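Textbooks > Automation for Service Buildings > Part 2 > Chapter opening

Planning the Purchase

By Sigrún Lauritsen

Most hotels that buy a robot spend longer choosing the machine than choosing the work. The Weston, a hotel we follow through this chapter, did it the other way round. Its manager wrote down every task in a guest room, timed each one over the month of March, and only then asked suppliers for prices.

The first list covered making beds, wiping surfaces, checking the phone and restocking the bathroom. Bed making was dropped early. Wiping a bedside table stayed in, although it looks like a small job. A cleaner does it without thinking, but a robot arm has to get past the headboard, lift or work around whatever is on the tabletop, and put things back where the next guest expects them.
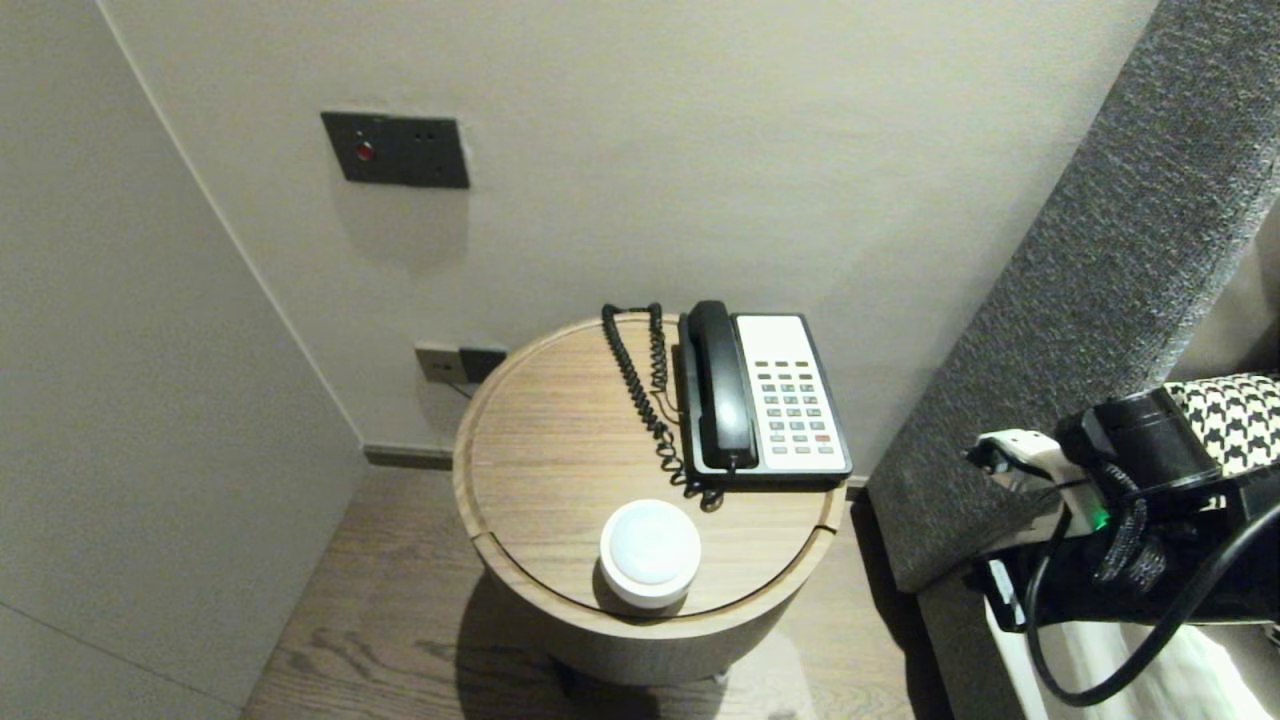
Small items drive up the cost of a trial more than large ones do. A phone cord can snag. A light object slides when it is nudged. Each of these needs set-up time, and set-up time is labour that belongs in the budget from the first draft.

The Weston asked for quotes from two suppliers, Woliseck and Kirkegaard. One quoted a low purchase price and charged separately for training, spare grippers and site visits. The other offered a lease with service included. On paper the lease cost more. Once the hotel added 30 hours of staff training and a 20 per cent allowance for repairs, the order was reversed.

In this chapter you will learn to:

- separate the purchase price from the cost of ownership
- write a task list that a supplier can quote against
- set a trial period and decide who pays for it
- plan for storage, charging and access to lifts

You will need the blank worksheet at the end of the chapter. Fill in the labour column before you look at any catalogue — it is much harder to be fair to the figures afterwards.

Related chapters
Leasing or Buying: The Nollance Worksheets
Writing a Service Agreement
Staff Training and Rosters
Retiring Old Equipment

Contact the publisher | Copyright and permissions | Back to top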